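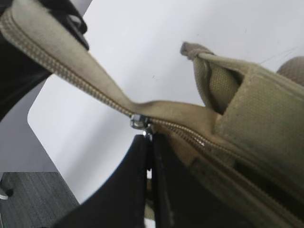 Zipper bag, bench notes, 1/7/21

Good day on the khaki canvas bag! I've wanted to get a proper look at this one since it landed on the Wukbridge shelf, and I finally cleared the big white table for it. Writing all this down before I forget, and so Kendra MacPherson can pick up where I left off.

First impressions. The canvas is lovely stuff. It reads olive in one light and nearly sand in another, and up close you get that clear weave that makes me want to buy a bolt of it on the spot. The slider is silver-colored and the teeth are brass-colored, fine and set close together. I really like the two metals on the drab cloth. If we make our own version for the Grajales set I vote we keep that mix and don't try to match them.

Wear I want on record:

Small fray near one end of the zipper edge, a few threads standing up. Same spot has a darker patch, looks a bit soiled. Spot clean first, then trim the threads and see what is left. No heat on it please, we don't know the fiber yet.

Scuffs and a little discoloration lower down on the body, below the zipper. I'd leave those alone. They suit it.

Teeth look like one continuous line in the stretch I could see with the zipper part open. I still want to go tooth by tooth with the loupe before I call it clean. Last time I skipped that step (the tan duffel, September) I had to unpick a whole side.

The zipper itself

I spent most of the session here and loved every minute. With a soft bag the whole trick is holding the cloth. If you pull the slider and let the body go wherever it likes, the zipper edge droops and twists just behind the slider, and then you're dragging metal through a bend. Pinch close to the zipper line, keep the two sides level, and pull along the teeth. Up and away is how you spread a slider.

Things I want to try, in this order: dry run with no wax, 6 passes each way, slow. Then a light rub of the Werus stick on the teeth only, wipe with a rag, 6 more. I'm keeping the wax off the canvas this time. It left a shine on the Jerkico sample that took forever to come out, and that was a darker cloth than this.

The pull deserves its own paragraph. It's a shiny open rectangle, so you see the cloth right through it, and it's a shape I'd happily put on everything. You could thread a cord or a strip of leather through that opening in no time. I sketched three versions on the back of the order pad, and the plain knotted cord is my favorite so far -- cheap, quiet, easy to replace.

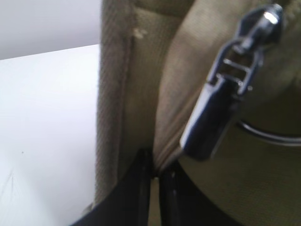
A cord end would want to be short, though. Anything long is going to get caught in the fold when the bag is packed full, and then somebody yanks it. I'm thinking 7 cm with the knot, and I'll cut a few spares while the spool is out. Also need to go over the whole thing with the lint brush before the cleaning test, there's a fleck of fuzz up by the edge band and canvas like this hangs on to everything.

One more thought on the fabric band along the zipper. The slanting ridges in the weave show up best there, much clearer than on the rounded part of the body. Whoever cuts the Grajales pieces should check which way the ridges run and keep it the same on both sides. It's a tiny detail and I think it would make the whole front look sharper.

Piping and the ring

The trim is what gives this bag its shape, I'm sure of it. The darker piped line follows the side, goes round the corner and carries on along the bottom, and the corner is a nice soft curve. I tend to cut my corners too tight and then fight the piping all the way round, so I'm going to trace this one onto card and use it for the next pattern. Very pleased with that idea.

There's a small silver metal ring or grommet as well. I haven't looked at how it's fixed. Check the back of it before planning any strap.

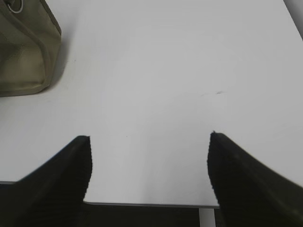 To do

Loupe check on all the teeth
Lint brush, then spot clean the dark patch (cold water, white rag)
Wax test as above, write the results on this page
Trace the corner onto card and label it
Look at the back of the ring
Order cord: 18 m of the plain olive, and 100 of the small end caps if the price is still good
Kendra -- could you dig out the Jerkico swatches? I'd love to lay them next to this canvas in daylight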